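Unit 4 handout: Releasing a restored film on disc
Oct 21, 2025

Reading for this unit: the Clello case file, pages 1 to 9. Bring it to class.

1. Source elements
A restoration starts with whatever survives. The original camera negative is the first choice. If reels are missing, the lab fills in from a dupe negative or a print, and grain and contrast will shift at the joins.

2. Scanning and cleanup
Clello was scanned at Grindalero from two elements. The log lists 943 manual repairs, 312 of them in reel one. Automatic dirt removal was kept low because it can erase rain and sparks.

3. Versions
Celtivia released a theatrical cut and a longer export cut. Check which one the contract covers before you write the back cover.

4. Wardrobe and color reference
Surviving costumes can help the colorist when prints have faded. Note the fabric, the lining and the storage conditions.

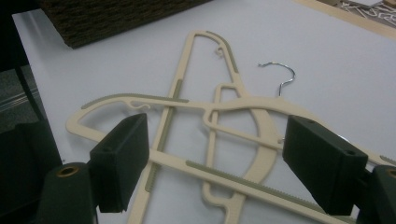
5. Pressing and sales
First run: 2,000 copies, numbered. The booklet went to print in July, before the subtitles were final. Compare the two sets of credits.

For next time
Write one page on the choice of cut.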